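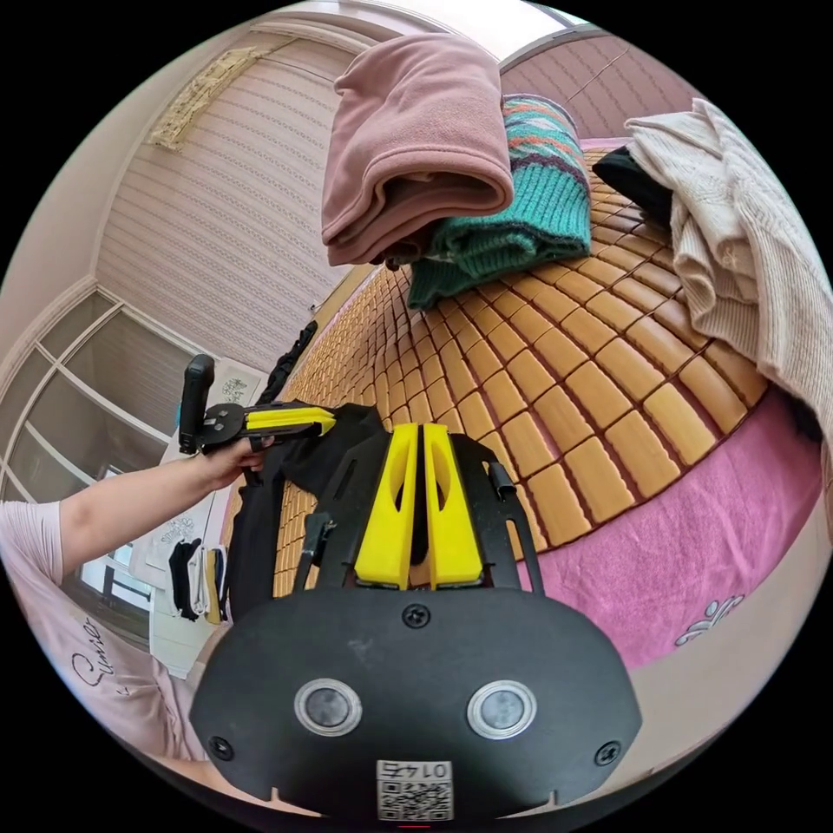
*2 min read · 243 words*

# Sleeping cooler without lowering the thermostat

August electricity bills in my building are split by floor area, so the only savings I control are inside my own bedroom. I spent the month changing one layer of the bed at a time and keeping a log.

The baseline was a foam mattress with a quilted protector. Foam insulates well, and the protector traps a layer of humid air against the back. With the room at its usual evening temperature I woke most nights before 3 a.m.

Removing the protector helped slightly. Replacing it with a bamboo mat helped more. The tiles are small and hard, and sweat evaporates from the gaps between them. The first ten minutes feel cool, after which the surface settles close to skin temperature. Elmarie Motaung, who has used one for years, told me to wipe it with a damp cloth before bed and let it dry fully. I now do this at 9 p.m.

Two drawbacks. The cord between tiles can pinch bare skin when the mat flexes over a soft mattress, and a firmer base reduces this. The mat also slides. I tried corner straps from Grumar, which were too short, and went back to tucking the far edge under the mattress.

The fan matters as much as the mat. Mine is a Fornholm pedestal model, 400 mm across, set low and aimed along the bed at knee height. Aimed at the face it dried my eyes.

Next month I plan to test a latex topper under the mat. Log entries are kept in a plain spreadsheet, one row per night.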